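# Fosden panniers: Bondurex mounts cracking?

**mudflap_ken**
Anyone else running the Fosden soft panniers on the Ponce rack? Mine have done 1,758 miles and the left lower mount has a crack you could post a letter through.

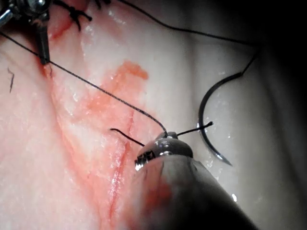 The right one is fine, so naturally I've stopped trusting it completely. Fosden say the mounts are Bondurex's problem. Bondurex say they need the original receipt, the rack serial number and, I suspect, a lock of my hair. Bags themselves are faultless, I should add. Two weeks of rain in April and my socks came home drier than I did.

**ttrwobbler**
How much were you carrying? Limit is 17 kg a side and that includes the bag.

**mudflap_ken**
Tent, tools, stove, clothes. Nothing silly.

**ttrwobbler**
That isn't a number.

**mudflap_ken**
Fine, I've been out to the garage with the luggage scales. Left side 19, right side 14. The tools live on the left.

**oldgoat650**
There you go then. Two kilos over on gravel is plenty. Move the tools to the tail and buy a new mount, £31 last time I looked.

**slowlane**
Disagree. If a mount gives up at two kilos over then it was never a 17 kilo mount. Mine went at the same corner with a sleeping bag and a loaf of bread in it. Ponce rack as well. The tube is slightly fatter than the clamp wants, so people do the bolt up until it goes quiet and the plastic is stressed before you've left the drive.

**oldgoat650**
Never had any bother with mine and I've the same rack.

**slowlane**
You also told us you'd never had any bother with that battery.

**oldgoat650**
It was resting.

**pillion_in_exile**
We gave up on clamps and went to the Lever straps. Ugly as sin, take ages to thread, roughly 200 quid cheaper than a proper hard luggage setup. You do have to stop after the first ten miles and pull them tight again, and himself always "forgets".

**ttrwobbler**
Straps will have the paint off your side panels by August.

**pillion_in_exile**
What paint?

**mudflap_ken**
Measured the rack tube. It is fatter than the clamp. Going to try a new mount with a bit of inner tube taken OUT of the clamp this time, which I had put in to stop it rattling. I may have left that detail off the warranty form.

**slowlane**
Ken.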